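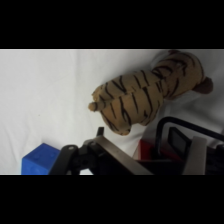

## 4. Registro de episodios con la cámara de muñeca

Esta sección establece el procedimiento para registrar episodios de agarre destinados al estudio comparativo de políticas con objetos blandos y rígidos (protocolo Nultley). Se aplica a las estaciones del laboratorio de Haststead y presupone concluida la calibración descrita en la sección 3.

### 4.1 Preparación de la superficie

1. Extienda el paño blanco hasta cubrir toda la zona de trabajo. Se admiten arrugas leves; deberán alisarse los pliegues que puedan engancharse con los dedos de la pinza.
2. Coloque el objeto blando asignado al episodio. En la serie actual se emplea el tigre de peluche, que puede disponerse en cualquier orientación.
3. Sitúe el bloque azul según la hoja de posiciones. Ningún objeto deberá quedar apoyado sobre otro al comienzo del episodio.
4. Compruebe que la iluminación sea difusa y uniforme.

> **Nota.** Las posiciones iniciales se generan mediante el programa Kinodetti. El operador no debe corregirlas a mano, aunque parezcan desfavorables para el agarre. Si una posición resulta inalcanzable, márquela como tal y pase a la siguiente.

### 4.2 Comprobación de la imagen

5. Abra el visor y seleccione el canal de muñeca.
6. Verifique que la imagen ocupa la franja horizontal central, con una banda negra superior y otra inferior. El relleno se conserva en los archivos; no lo recorte, pues el codificador visual se entrenó con ese formato.
7. Confirme que se distinguen las piezas de la pinza en la parte inferior. La oclusión parcial de los objetos por los dedos es admisible y forma parte de las condiciones del estudio.

### 4.3 Ejecución

8. Introduzca el identificador del operador y el número de episodio.
9. Lleve el brazo a la posición de partida e inicie la grabación.
10. Ejecute la tarea indicada en pantalla mediante teleoperación. La duración máxima es de 50 segundos.
11. Detenga la grabación y asigne una de las etiquetas previstas: *logrado*, *fallido* o *anulado*.

> **Precaución.** Mantenga las manos fuera del alcance del brazo mientras la grabación esté activa. Para recolocar un objeto, pulse primero la parada y espere a que el indicador de la consola confirme el bloqueo.

> **Precaución.** No cierre la pinza a fuerza máxima sobre objetos de felpa. Utilice el perfil «blando».

### 4.4 Criterios de validez y resultados de referencia

Un episodio se considera anulado si el paño se desplaza de forma apreciable, si se pierde la señal de la cámara o si el operador interviene manualmente. Los episodios fallidos se conservan y se incluyen en el análisis.

El conjunto piloto, revisado por Nazanin Sharifi y Hicham Nasr, comprende 802 episodios válidos. La política entrenada únicamente con la cámara de muñeca completó el 79 % de los agarres de prueba con objetos rígidos; con objetos de felpa, el rendimiento fue alrededor de 17 puntos inferior. El análisis por orientación del objeto figura en el anexo C.

Las solicitudes de modificación del protocolo se dirigirán por escrito a Mahsa Farahani, responsable del estudio. Hasta su aprobación seguirá vigente la presente revisión, de fecha viernes, 28 de marzo de 2025.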